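Gritmont - broadcast talk transcripts, opinion segments
README / data card, draft for the Norkelent drop
Last touched Fri 14 May

What this is

Transcripts of 133 opinion segments from radio and TV magazine shows. Host monologues, the bit before the first guest, the sign-off rant. Cut by hand, cleaned by hand, tagged for stance and topic. Text only. No audio in the release, don't ask, the rights situation is a mess.

Name is Gritmont. Used to be called "hostbias" in the old folders, you will still find that string in some paths. Leave it, the scripts depend on it.

Why

We wanted to look at how a presenter gets from a news item to an opinion and how fast. Existing stuff was either full bulletins (too dry) or call-in shows (too many voices, half of it crosstalk). Monologues sit in between. One voice, one topic mostly, a clear start and stop.

Not meant to prove any particular host is left or right. People will use it for that anyway. Please read the section on labels first.

What's in the box

segments/ - one plain text file per segment
labels.tsv - stance, topic, confidence, labeler code
shows.tsv - show code, slot (breakfast, drive, evening), public or commercial
splits/ - train, dev, test lists
tools/ - small scripts, see below
CHANGES - what it says
misc/ - assorted files, not part of the data

Segment files are named show code, underscore, running number. Running numbers have gaps. Gaps are segments we pulled, mostly duplicates from repeat broadcasts. Do not renumber.

Sources

16 shows. Mix of public and commercial. Show codes are opaque on purpose, we agreed to that with the people who gave us recordings. You can probably guess a few from catchphrases. Please don't publish the guesses.

Collection stopped in December. Nothing after that, so anything that looks like a later story is a coincidence or a wrong tag, tell us.

How the text was made

First pass by speech recognizer, then corrected by a person listening along. Second person checked names and numbers only. House rules:

- fillers kept (um, you know, look)
- false starts kept, marked with a double hyphen in the file
- laughter as [laugh], music as [music], nothing fancier
- swearing kept as spoken unless it was bleeped, then [bleep]
- ad reads removed, replaced with [ad]
- callers' first names replaced with [caller]

Punctuation is a judgment call. Some hosts do not have sentences. We did what we could, and the two drive-time shows are the worst for it.

Labels

Stance is toward the topic of the segment, not toward a party. Values are for, against, mixed, none. "None" is rare and mostly means the host told a long story about parking.

Topic is one of: housing, schools, roads, health, media, courts, sport money, other. "Media" includes hosts talking about other hosts, which they do a lot.

Confidence is 1 to 3. A 1 means the labeler would not argue if you flipped it. Drop the 1s if you want clean training data, keep them if you are studying disagreement.

Sarcasm. Big problem. The rule was to label what the host means, not the literal words. Labelers did not always agree on what the host means. We kept the final vote in labels.tsv and the individual votes in votes_raw.tsv, which is not in this drop yet, comming in the next one.

Splits

By show, not by segment. So no host is in both train and test. Scores will look lower than you expect. That is the correct number. If you re-split randomly your model will learn catchphrases and you will be very happy for a day.

Known problems

- Three segments in train have the last line missing. Recorder stopped. Left as is.
- Show code BJ (files from the Barajas batch) has curly quotes, everything else is straight. normalize.py fixes it.
- Breakfast slot over-represented. Evening is thin.
- Any segment over 1,000 words was cut at the nearest topic break, so a few start in the middle of a thought.
- shows.tsv has one show listed as commercial that went public partway through. Tagged by what it was at the start.
- "roads" and "other" overlap more than they should. Cycling lanes ended up in both.

Tools

normalize.py - quotes, whitespace, line endings. Run first.
count_topics.py - prints a table, nothing else
isia_export.py - writes the format that Isia reads. Only tested on the older Isia importer. If the newer one chokes on the header row, delete the header row.

No install step. Standard library only. Windows line endings will break count_topics so run normalize before it - yes, every time.

misc/
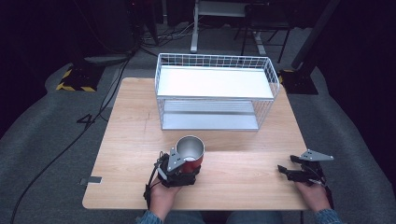
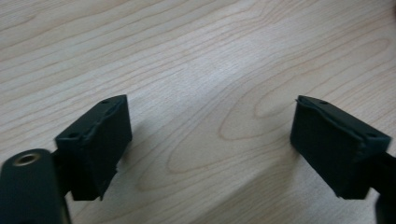
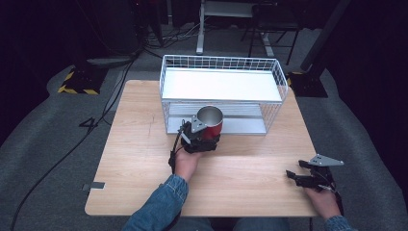 Terms

Research and teaching, fine. Quote short passages, fine. Republishing whole segments, no. Training something that imitates a specific host's voice or style, also no, and we had to promise that in writing so please don't make it awkward.

If you redistribute, keep this file and CHANGES with it. Derived labels are yours, do what you want, but say which version you started from.

Takedown

If you are a broadcaster and want something out, open a ticket on the Norkelent tracker with the show code or a line from the segment. We pull first and discuss after. Pulled files dissapear from the next drop and get a line in CHANGES.

To do

- votes_raw.tsv
- fix the roads/other thing, or merge them
- more evening segments if the rights come through
- a proper note on sarcasm with worked cases
- decide on the [ad] marker, some people want the ad length kept

Questions go to the tracker too. Put "gritmont" in the title or it lands in the general pile.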